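September 28, 2023

I'd been meaning to interview Hajar Slaoui for ages, and when I finally got round to it she made me carry things. We met outside the Rowlands building in Carnby, she handed me a box of cups and a desk lamp, and off we went up three flights of stairs with her talking the whole way. (I'd brought a notebook and a nice pen. Neither came out of my bag for the first half hour.)

Hajar runs sorting afternoons. You may have been to one, if you live over this way or out in Gronside: a long table, a heap of the sort of stuff that gathers on any table if you leave it alone, and a group of people deciding where it all goes. She began in August of last year with the contents of her own kitchen table and has now done 17 of them.

"I was cross," she told me, when I asked how it started. "I'd spent a whole Sunday tidying and on Monday I couldn't find a thing. I'd put it all away beautifully and I had no idea where. So I thought, right, I'm not tidying, I'm shuffling."

What she does now is very simple and I was a bit rude about it in my head before I'd tried it. You start with one empty bowl and one empty bag. The bag is for whatever is leaving the room. The bowl is for whatever is staying but hasn't got a home yet. Everything else goes straight back to where it lives, and you don't stop to wipe anything, or read anything, or eat anything!

"The eating is the worst," Hajar said. "There's always some food out, I do it on purpose. Tomatoes, usually. People pick one up to move it and that's it, they've sat down."

I asked why she puts daft things in among the ordinary ones. At the session I went to there were toy crayfish, a whole pile of them, and I'd spent a good minute wondering what on earth they were for.

"Because you've got daft things at home," she said. "Everybody has. You get your cans and cups, fine, those are easy, a child can do those. Then you come to a thing that isn't rubbish and isn't useful and you freeze. I want people to freeze here, with company, where it's a laugh."

Her sister-in-law, Ottilie Ammann, was unpacking tissues at the far end and joined in at this point. She's a retired bookkeeper and takes a harder line. "Bag," she said. "All of it. I'd bag the lamp."

"She would bag the lamp," said Hajar.

They disagree about quite a lot, those two, and it's a pleasure to listen to. Ottilie likes a paper bag with handles, because it stands up by itself and you can see in. Hajar started out on bin liners and only gave them up after one split on the stairs. They both swear by a dark mat on the table, though. Hajar bought hers from Notari, the office clearance place behind the station, for 20 pounds, and says it's the best money she's spent on the whole business. "You can see what's left. On a pale table a clear cup just vanishes, you put your elbow on it."

I wanted to know whether any of it lasts once people go home, and she was cheerfully vague. A man called Alois Prantl came to four in a row and then rang to say he'd cleared his late father's workbench in an evening. Suha Nassar came once, loved it, and by her own account has changed nothing at all. "She brings cake now," Hajar said. "I'm not running a hospital."

The afternoons cost next to nothing to put on. The room is lent, the clutter is saved up in her hallway (her husband has views), and last year's whole outlay came to 600 pounds, most of it on hiring in Gronside, where she's since given up because the parking was hopeless.

We talked for a while about mess in general, and whether she's become a tidy person. She laughed so much at that she had to put the bowl down. Her car, she says, is a disgrace. There's a coat in the boot she has been meaning to return to someone since the spring.

"I don't mind mess," she said. "I mind not being able to find my keys. People think I'll come round and look in their cupboards. I've no interest in your cupboards! I want to know what's on the table, the bit you look at every day while you're having your tea."

I did have a go in the end, and I was slow. I dithered over a cup, put it in the bowl, took it out again, and got told off by Ottilie for reading the side of it.

The next session is in the same room, tea provided, and you needn't bring anything, although Hajar will happily take clean empties off your hands if you ask her first. I've already put by a few for her, along with a lid I can't match to any pot I own, and I'd like to see what Ottilie makes of that.
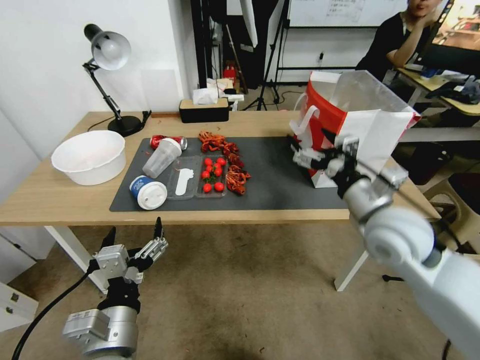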